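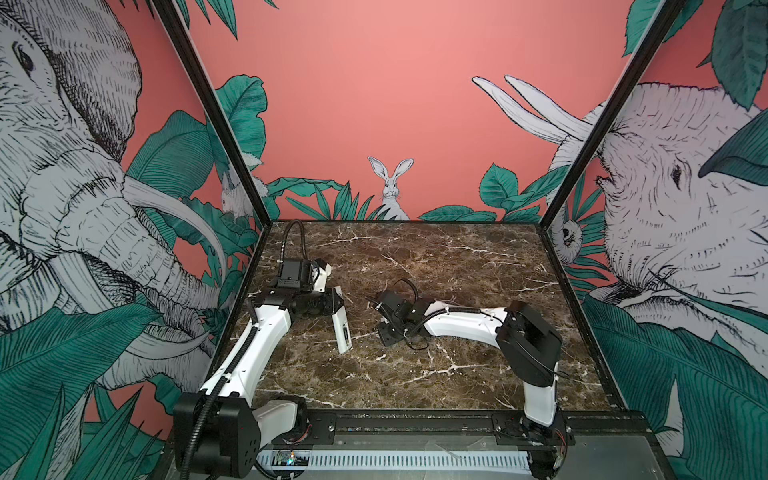
May, notebook and the Wistotham water

Tied the second batch of the small olive nymphs before leaving, same hook as the first batch but with two fewer turns of wire. The first lot sank too fast for the flats above the weir and kept picking up weed. I wanted a darker thorax this time and went through the dubbing box for a match: the base is a dark brown, close to the marble pattern on the tabletop, with a few pale tan fibers pulled through it the way the thin veins cross the brown there. Blended by hand, not in the grinder. The grinder chops the fibers too short and they fall out after a fish or two. Label on the bag says "brown/tan, hand mix, May." Use that one, the older bag next to it has too much red.

On the water at 6:40 a.m. Wistotham beat, parked at the upper gate. Air cold, light wind upstream. River a little up from last visit and carrying some color, but I could see my boots at knee depth. Gauge board by the footbridge is unreadable below the second mark, needs a scrub.

Started at the tail of the long pool with the old pattern, to have something to compare against. Nothing on the first pass. Moved the dropper up a hand's width and had one brown trout on the far seam, small, released without lifting it out. Second pass nothing.

Changed to the new nymph at 7:25. First take came on the fourth or fifth drift, missed it. Strike was late, line had a belly in it. After that two fish from the slot behind the flat rock, both better than the first. The lighter wire seems right for that depth. In the faster run above, it never got down, and I should have gone back to the heavy one there instead of adding shot. Adding shot gave me a tangle that cost a quarter of an hour and most of a leader.

Thijs Visser came down from the top beat at 9 or so. He had fished the Flevo soft hackle all morning (his name for it, he tied it first on a trip over there) and had fish up to 14 inches, all on the swing. He thinks the nymph is still overdressed. He trimmed one of mine with his nippers until there was hardly any tail left and told me to try it. I did, in the same slot, but I had already fished that slot hard and it proves nothing. Kept the trimmed fly, it's pinned in the lid of the box.

Hatch: a few olives after 10, thin, gone in half an hour. One or two rises under the alders, splashy, probably small fish. Did not switch to a dry.

Left wader leaking again at the inside seam. Patch from last month has lifted along one side. Let it dry fully this time before gluing.

Ho-yin Poon asked for the leader recipe I used. It is the Chiang taper with the last section cut back, tippet tied to a small ring. The ring on mine is worn and needs replacing. Told Ho-yin I would send the lengths once I have measured them, I was guessing on the bank.

To do:
Tie six more, half with the short tail.
Heavy version for the fast run, full wire.
Return the Zermont reel handle to Thijs, still in my bag.
Permit 3624 runs out at the end of the season, check the renewal form.
Measure leader for Ho-yin.

Next time start in the slot with the trimmed fly, before anything else goes through it.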